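Grundlagen der Raumdarstellung
Handout zu Kapitel 2: Bodenraster, Fluchtpunkte und Maßhaltigkeit

Gegenstand dieses Kapitels ist die Konstruktion von Innenräumen in Zentral- und Übereckperspektive. Vorausgesetzt werden die Begriffe Augpunkt, Bildebene, Horizont und Distanz aus der einführenden Veranstaltung. Studierende, die diese Inhalte wiederholen möchten, finden sie im Plondico-Skript bis einschließlich Seite 146.

Geraden, die im Raum parallel verlaufen und die Bildebene schneiden, besitzen in der Abbildung einen gemeinsamen Fluchtpunkt. Sind sie zugleich waagerecht, so liegt dieser auf dem Horizont. Geraden parallel zur Bildebene behalten ihre Richtung bei und haben keinen Fluchtpunkt im Endlichen. Aus diesem Satz lassen sich sämtliche Konstruktionen des Kapitels ableiten.

Das quadratische Bodenraster hat in der Malerei wie in der technischen Zeichnung eine lange Tradition. Es macht die Verkürzung in der Tiefe ablesbar und erlaubt, den Standort von Möbeln und Einbauten aus dem Grundriss zu übertragen. Zur Kontrolle dient die Diagonale: Die gleichgerichteten Diagonalen aller Felder müssen auf denselben Fluchtpunkt zulaufen. Treffen sie sich nicht, ist die Tiefenstaffelung fehlerhaft, auch wenn die Zeichnung auf den ersten Blick überzeugt.

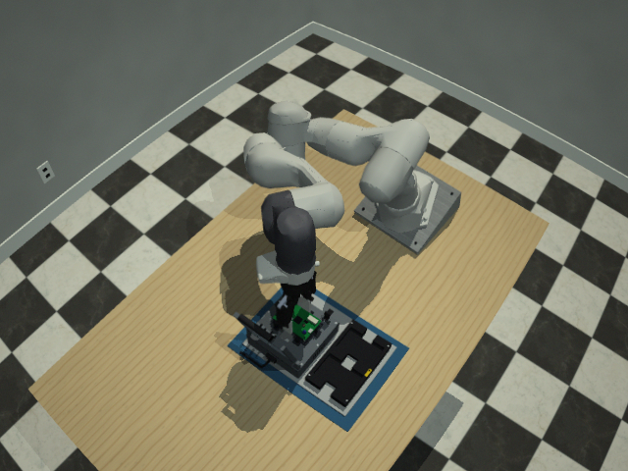
Abb. 1: Raumecke mit Schachbrettboden und schräg gestelltem Tisch (Computergrafik)

Steht ein rechteckiger Körper schräg zum Raster, so benötigt er eigene Fluchtpunkte. Diese liegen bei waagerechter Aufstellung ebenfalls auf dem Horizont, fallen jedoch nicht mit denen des Bodens zusammen. Ein häufiger Fehler in den Übungsabgaben besteht darin, die Tischkanten auf die Fluchtpunkte der Fliesenfugen zu beziehen. Der Körper erscheint dann verzogen.

Für die Höhen ist zu beachten, dass das Bodenraster allein keine Auskunft gibt. Erforderlich ist eine Maßsenkrechte in der Bildebene, von der aus die wahre Höhe über einen Fluchtpunkt in die Tiefe übertragen wird. Bei geneigter Bildebene – etwa beim Blick von oben – laufen auch die Senkrechten zusammen, und es tritt ein dritter Fluchtpunkt hinzu.

Übungsaufgabe
Zu zeichnen ist ein Innenraum mit quadratischem Bodenraster in Zentralperspektive. Die Kantenlänge der Felder beträgt 80 cm. In den Raum ist ein Tisch von 700 mm Höhe einzutragen, dessen Längsseite nicht parallel zum Raster steht. Hilfslinien sind stehen zu lassen, der Horizont ist zu beschriften. Die Wahl der Distanz ist in einem Satz zu begründen. Abzugeben sind Grundriss und Perspektive auf getrennten Blättern.

Weitere Unterlagen
Die Raumstudien der Sammlung Stavildale
Schattenkonstruktion bei Parallelbeleuchtung
Grundrissaufnahme am Beispiel Haus Nouri
Arbeitsblatt: Treppen in Übereckperspektive

Lehrgebiet Darstellungslehre, Hochschule Plirkach | Kontakt | Impressum | Nach oben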